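The long way round to picking up a flask

April 30, 2026

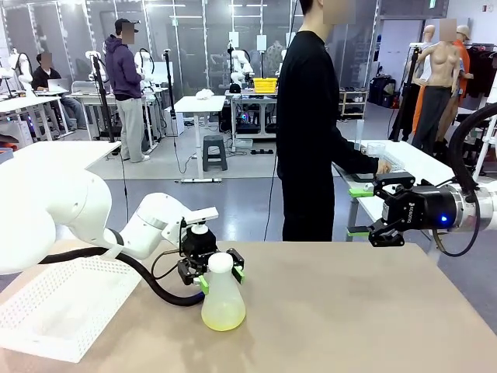
I had been putting off this visit since December. The people who teach robots by hand are used to visitors who arrive excited and leave more excited, and I knew I would be poor company. I write about factory and laboratory work, I have seen a good many machines that were going to change it, and I have a drawer full of brochures for the ones that didn't.

Still, the head of teaching at Nandar agreed to talk, on the condition that I left her name out and did not call her a visionary. The second part was easy. Nandar has its floor in Funthorpe, behind a tile warehouse, and its business is selling demonstrations: a person guides a pair of robot arms through a job, the movements are recorded along with the camera pictures, and the recordings are used to train a program that is meant to do the job alone.

I asked her first why anyone would want to teach a robot to handle a flask when a laboratory technician can do it without looking.

"Because the technician has forty other things to do," she said. "And because it is harder than it looks, so it's good teaching material. It's see-through, it's narrow at the top, there's liquid in it. If you squeeze in the wrong place it slides."

That sounded to me like an argument for leaving it to the technician. She laughed, and said she heard that one every week.

The method itself is plain enough. An operator moves a pair of controls, the arms follow, and when the job has been done properly the recording is kept. When it hasn't, the recording is marked as a failure and kept anyway. For the present job, her team was asked for 3000 good recordings by the customer, a lab supplier called Arruda. When I visited they had 531.

I said this did not seem like many.

"It isn't. We lost a good part of the winter to a change in the instructions. They wanted the flask taken lower down, then they wanted it taken higher up again. You can't mix the two and hope. The program learns both and does something in the middle, and the middle is wrong."

This was my first real surprise of the afternoon. I had assumed that more examples were always better, which is how the thing is usually sold. She was quite firm that they are not. One operator who reaches for things in a peculiar way can spoil a week's work, and it may be a month before anybody sees it in the results.

So how does she choose operators? I expected to hear about gamers, as one generally does.

"People say gamers. I've had good ones and I've had terrible ones. The best operator I ever had came from a bakery. She was never in a hurry and she did the same thing the same way every time. Gamers get bored and start trying to be quick."

I asked to have a go and was given ten minutes with the controls and a plastic beaker. I will not pretend I was any good. The trouble is that you can't feel anything. Your hand knows what it is to hold a beaker, and expects a small push back from it, and none comes. You end up judging your grip by eye, and my eye is not up to it. I pinched the rim, let go, went round to the other side and pinched the rim again. After ten minutes I had moved the beaker a hand's width to the left, and my shoulders hurt.

"That's normal," the head of teaching said. She told me new operators need a fortnight before anything they record is worth keeping, and that some never get there.

There is another way of doing it, where you take hold of the arm itself and push it through the motion. Nandar used to work like that. She gave it up for two-handed jobs, she told me, as one person can't comfortably steer both arms while standing beside them, and two people get in each other's way. She still thinks it is the better way to learn what an arm can and can't reach. "I make everyone do a day of it. They complain."

We moved on to whether any of it works, which was what I had come for. I asked her how often a trained robot can pick up the flask, move it and set it down with no one at the controls.

She did not give me a percentage. I asked again, in different words, and she still did not.

"It depends what you call the same job," she said. "Same table, same flask, same light, it does well. Change the tray for a different tray and it does less well. Put it in the customer's building and we start having conversations."

I asked what sort of conversations.

"Long ones."

I have to give her credit for that. I have sat through any number of talks in which the word "generalise" was used to get past exactly this point. A previous customer, Korow, took a system trained on 2000 recordings and had it fitted in their own packing room. By her account it reached for where the boxes would have been in Funthorpe. They recorded 400 more on site and it improved. She would not say whether Korow was satisfied, and I could not get Korow to return my calls.

It does raise a question about money. If every new room needs fresh recordings, and every recording needs a trained person sitting there making it, then what has been sold is a good deal of human labour with a robot at the end. I put this to her more or less in those words.

"Yes, at the moment," she said. "I think the number of recordings per room comes down. I've seen it come down. Will it come down to nothing? I don't think so, and I'd be careful with anybody who told you it would."

Her own operators, I pointed out, are being paid to make themselves unnecessary. She disagreed, though I wasn't persuaded by her reasons. She thinks there will always be another job to teach. That may be true of the trade as a whole and still be no comfort to the person on the controls, who is on a six-month contract. When I asked about the contracts she said they were not hers to decide, and then, after a bit, that she would prefer them longer.

I asked what would change her mind about the whole method. She took longer over this than over anything else.

"If we got to the end of the 3000 and it still couldn't cope with a flask from a different maker," she said. "Then I'd want to know what we'd been teaching it."

I have asked to come back when they reach that number. She said yes, and told me to bring my own flask.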